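In defence of the shared laundry

14 October 2018

When we first moved to Custham, the block we rented in had no room in any of the flats for a washing machine, and I spent a good fortnight sulking over it. There was a laundry on the ground floor, past the bins and down three steps, with a concrete trough, a row of pegs and a roster in a plastic sleeve. I'd grown up with a machine on the back verandah that you could use whenever you pleased, and the idea of being given a turn struck me as a bit like being sent back to school.

I've been thinking about that room a good deal lately, because the owners of our old block have put in a plan to close it. The space will become storage cages, which they can rent out, and each flat will have a machine squeezed in beneath the kitchen bench. The notice went up in April and I gather most of the tenants were pleased. I understand why. I would have been pleased too, in that first fortnight, and I don't want to be one of those people who gets misty-eyed about a chore other people still have to do. All the same, I think something is being given away very cheaply, and I'd like to say a few words for it before the trough goes in the skip.

You meet people in a laundry in a way you don't meet them on the stairs. On the stairs everyone is going somewhere, and you say hello and flatten yourself against the wall with your shopping. In the laundry you're stuck for a while, both of you, with nothing much to look at, and sooner or later one of you says something about the weather or the state of the lint filter. I lived in that building for 9 years and nearly everyone I knew there I met over the trough. I learned how to get beetroot out of a tablecloth (cold water, and plenty of patience) and which of the shops on Turnus Street would let you have the bruised fruit at closing time. When I had my knee done, two neighbours I knew only from the roster brought my washing up the stairs for a month, folded a great deal better than I'd ever folded it.

Now, the sums. The owners say the new arrangement will cost $3,890 a flat, and that the rents will have to go up a little to meet it. For a good many households in Custham that isn't a small matter, and I notice the storage cages aren't being offered to the tenants free of charge by way of thanks. Nor has there been much said about the plumbing, which in those flats was a worry even when all it had to carry was the dishwater.

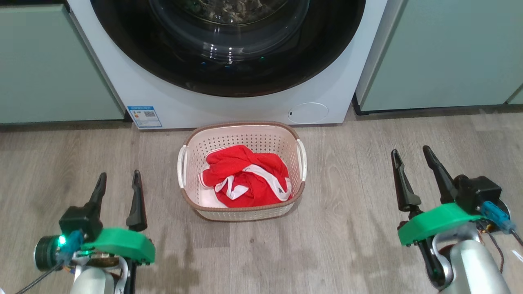 I should admit that I have my own machine these days. We moved across to Sarmiento Road when the children came along, and I can put a load on at ten at night in my dressing gown if the mood takes me, and it often does. It's a great comfort with small children and I wouldn't hand it back. But I could name you perhaps four of my neighbours, and I've been here nearly as long as I was there, and I don't think the neighbours are any less friendly. We simply have no reason to stand about together for 90 minutes with our sleeves rolled up.

A friend of mine who lived for a time in Zimasard tells me the older buildings there still keep a wash house in the courtyard, with a bench along one wall and a kettle, and that people book the good hours weeks ahead. Perhaps that's the answer for our old block - keep the room, put in a couple of decent machines and somewhere to sit, and let those who want their own at home have one as well. It would cost the owners a few cages' worth of rent. I've written to tell them so, at some length, as my family will confirm, and if you live in the block and feel the same way, the notice says they'll take letters until the end of the month.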